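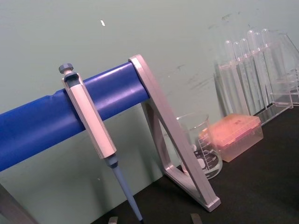 **Figure 7.1** A wrist-camera view of the pipette bench, with a single-channel pipette on its stand and the two fingertips at the lower edge.

# Chapter 7: Picking a Gripper (and Living With It)

I once spent most of June arguing with myself over two grippers. Both fit the same arm, both opened wide enough for everything on my bench, and both had a data sheet that made them sound like the last gripper I would ever need. I read those sheets until I could recite them, and I still picked the wrong one first. So this chapter is going to send you to the bench a lot earlier than I went.

If you've worked through Chapter 6, you have an arm that goes where you tell it and a camera mounted at the wrist. Good. Now we get to the fun part, where the arm touches things!

The bench in Figure 7.1 is the one we'll keep coming back to. It's a small biology bench, and I like it for teaching because the objects disagree with each other so much. A pipette hangs from a thick blue crossbar. A glass beaker stands close to the stand, with one leg of the frame crossing in front of it from where the camera is. There's a tip box with a hinged lid, and a clear rack with test tubes in it. Every one of those wants to be held in its own way, and a gripper that's lovely for one can be miserable for the next.

## 7.1 What are we comparing?

People say "I compared two grippers" and mean wildly different things by it. Some of them swapped the fingers and left everything else alone. Some swapped the whole hand, the controller and the mounting plate in one afternoon and then wondered why the numbers moved. (I have been that person.)

In this chapter we'll compare a Vavano parallel gripper with a Conora one. They're close cousins. Each has two fingers that slide toward each other in a straight line, and each takes the same flat fingertips if you drill the adapter yourself. The Vavano closes faster. The Conora lets you set the closing force in finer steps, and its cable comes out of the side, where it will catch on things until you tape it down.

The arm stays the same, the wrist camera stays the same, and for most of the chapter so does the controller, a Pichler unit that I've grown fond of even though its menus are a mess. In Section 7.6 we'll swap it for a Vorkov and run everything again. Please don't skip ahead and do that early. Once you've changed the hand and the controller together, you can't tell which of them made the difference, and you'll end up redoing the whole set like I did.

## 7.2 Look before you grip

Take another look at the figure, this time the way the arm has to. The whole bench is tilted in the view. The camera rides on the wrist, so when the wrist rolls, the world rolls with it, and your nice level tabletop becomes a diagonal. Students often try to "fix" this by rotating the picture, and then they forget to rotate the motion commands too. Leave the picture alone and do the rotation once, in the transform you built in Chapter 5.

Next, find the fingertips. They're the two small gray shapes coming up from the bottom. That's all of the gripper you get to see from here, and it's enough. When you change hands, the first thing I want you to check is where the tips show up in the view. Longer fingers cover more of the bench. Shorter ones may drop out of sight completely, and then you're closing on something you can't see your own hand next to.

Now the hard stuff. The rack and its tubes are clear, so a lot of what the camera gets from them is thin bright edges. The beaker is glass, with white markings that are too blurry to read at this distance. A depth camera will often look straight through objects like these and report the wall or the table. I don't have a magic cure for that. I do have some habits that help, and they're in Section 7.4.

The pipette is kinder. Its body is pale and solid, and the long light blue part below makes a good strong line to aim along. But look at how it hangs! The body hooks over the crossbar, so a straight pull toward the camera is a bad plan. You need to lift until the hook clears the bar and only then back away. That little two-part move will tell you more about a gripper than any number of foam blocks will, and it's why I put it first in the trials.

## 7.3 The first trial

We'll start with one task: close on the pipette body, lift it clear of the bar, hold still, and hang it back up. Do 50 runs with each gripper. I know that sounds like a lot. The first handful always flatter you, and the annoying failures like to wait until you've stopped watching.

Before you begin:

- Set both grippers to the same closing force, measured at the tips. Don't trust the slider.
- Use the same fingertips on both, and wipe them down between sets.
- Put the stand on tape marks, so you can return it to the same spot after a bump.
- Take the glass off the bench for your first few runs.

For each run, write down whether the grip held, whether the pipette turned in the fingers, and whether it went back onto the bar without help. Keep that middle one separate. A pipette can stay in the grip and still twist enough to miss the bar on the way home - my notes used to lump that in with "success," and I had to throw out a whole set over it.

Write a short remark too, whenever something looks odd. My log from 8/21/19 has the words "cable again" down most of one page, and that page is the reason I finally taped the Conora's cable to the wrist.

## Before you go on

Sketch the approach you'd use for the pipette, starting from the view in Figure 7.1. Mark the direction of the lift and the direction of the retreat with separate arrows. Then sketch a second approach, for the beaker, with the stand left where it is. Keep both drawings handy, because you'll be changing them in Section 7.4 once we start adding force readings.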